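Recording rope demonstrations in the simulator by remote control

These notes cover recording demonstrations of a soft-object task in simulation, with the arm driven from a hand controller. They assume you have Cikent installed and the controller paired. If you are teaching by moving a real arm by hand, use the Viscombe notes instead, as the recording side is different.

Before you start

Open the task file and check that it loads with the wrist view on the main screen. You will do most of the work from that view. Keep the side view in a small window for judging height, but try not to steer by it, because left and right are swapped when the arm turns round.

Set the controller scale to low. The default is fine for picking up blocks but much too quick for cord. Plug in the foot pedal if you have one. It starts and stops recording and leaves both hands free.

Step 1. Reset and wait

Press reset and leave the arm alone for 2 seconds. The cord is dropped in from slightly above the surface and needs time to settle. If you begin recording early, the first part of the demonstration will show the cord moving by itself, and the trained policy may learn to wait for that.

Step 2. Move to the start pose

Bring the gripper over the work area, fingers open and pointing down. Stop short of the cord. You want all of it in the wrist view, with clear surface between it and the fingertips, before you press record.

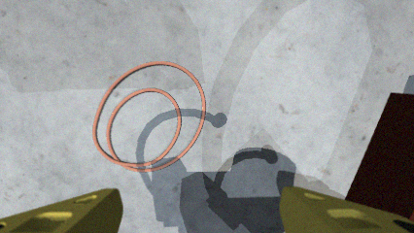 Wrist view with the fingers open and clear of the orange loops.

Shadows can be a nuisance at this point. The lights in the Hajdu scene throw several at once and some of them curve much as the cord does. Go by colour when you choose where to grip. If you can't tell how high you are, lower the arm a little and watch which shadows move with it.

Step 3. Record the approach

Press record and come in at a steady speed. Choose a single strand, away from any place where two strands run together, and line up the gap between the fingers with it. Turn the wrist first and come down second. Doing both at once looks smooth on screen but gives you demonstrations that are hard to compare later.

Step 4. Close and lift

Close the fingers gently and hold for a moment. Lift straight up, then carry the cord to the target. If it slips, carry on and try once more. A recovery is worth keeping. A second slip means stop, delete and reset.

Step 5. Release and save

Lower the cord until it touches the surface, open the fingers fully and back away before stopping the recording. Add a short note if you had to regrip. Dayana Hinojosa's checking script reads the notes field, so leave it blank if there is nothing to say.

How many to record

We recorded 80 demonstrations for the Forkanham task, in sets of 12 with a rest between sets. Tired hands show up as small wobbles during the approach – you can see them plainly in the joint plots.

If the arm lags behind the controller

Close the side view first. If that does not help, lower the shadow quality in the display settings, and use the same setting for every set in the batch.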